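Ticket 1159 - Adams store: tote bag orders printing two packing slips, stock count wrong
Status: Resolved
Opened by: Precious Pretorius
Assigned to: Ok-hee Heo
Systems: Altis (web shop), Dovar (stock and shipping)

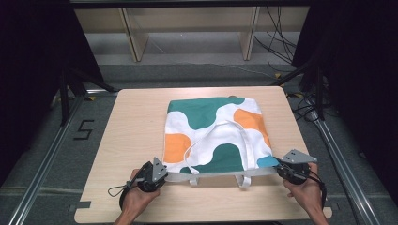 Precious Pretorius, 8:40 am
Since we opened this morning, any web order with a canvas tote in it prints two packing slips at Adams. Both slips have the same order number. The stock count in Dovar drops by two for each bag sold. Started the day at 100, sold 11 online, and Dovar now says 78. It should say 89. Store register sales look fine. Mugs and notebooks look fine too, online and in the store.

I restarted the label printer and the back office PC. No change.

Ok-hee Heo, 9:05 am
Thanks. Please stop printing from the queue for now and pack from the order screen in Altis. Can you send me one order number that printed twice, and tell me if the time on both slips is the same?

Precious Pretorius, 9:12 am
Sent by email. The times are 43 seconds apart. Same on the two others I checked.

Ok-hee Heo, 9:50 am
The printer is not the problem. Altis is sending the order to Dovar once, and Dovar is making two shipments out of it. The sync log shows this for each tote order:

order received, 1 line
line matched to item TOTE-CNV
shipment created
line matched to item TOTE-CNV-OLD
shipment created
stock adjusted -1
stock adjusted -1

So there are two item records with the same barcode. Both are active and both point to the same bin, so both adjustments come off the same count. Did anyone add or change an item in Dovar yesterday?

Lesego Jacobs, 10:15 am
That was me. I brought back last year's record to look up the supplier price from Dultetti, and I had to set it to active to open the cost tab. I set it back to inactive before I left.

Ok-hee Heo, 10:31 am
It shows as inactive on the item page, but the sync table still has it as active. The item page says "pending save" at the bottom in small gray type. I think the page was closed before the save finished.

Things I tried:
Opened TOTE-CNV-OLD and pressed Save again. Error: "record in use."
Logged out all users at Adams and tried again. Same error.
Paused the Altis sync, waited for the queue to empty, pressed Save. Worked.
Removed the barcode from the old record, saved, turned the sync back on.

Precious, please put through a test order for one tote and tell me what prints.

Precious Pretorius, 10:48 am
One slip. Count went from 78 to 77. Canceled the test order and it went back to 78.

Ok-hee Heo, 10:55 am
Good. I'm adding 11 back to the count with the reason code "sync error" so it can be found later. Please count the shelf before you reopen the print queue, and delete the duplicate slips that are still waiting.

Precious Pretorius, 11:30 am
Shelf and packed orders add up to 100. Duplicates deleted. The queue is open again and the noon pickup is packed.

Charmaine Mokoena, 1:20 pm
Do we need to tell customers anything? Two of them got two shipping emails.

Ok-hee Heo, 1:34 pm
They were charged once, I checked both. The second tracking number will never show any movement, so a short note is a good idea - I can send you the order numbers.

Charmaine Mokoena, 1:37 pm
Yes please. I'll write to them this afternoon.

Ok-hee Heo, 2:10 pm
Sent. For anyone who needs an old cost price, use Reports, then Item History. It opens inactive records without changing them. Lesego has the steps. Closing this, reopen if a second slip shows up.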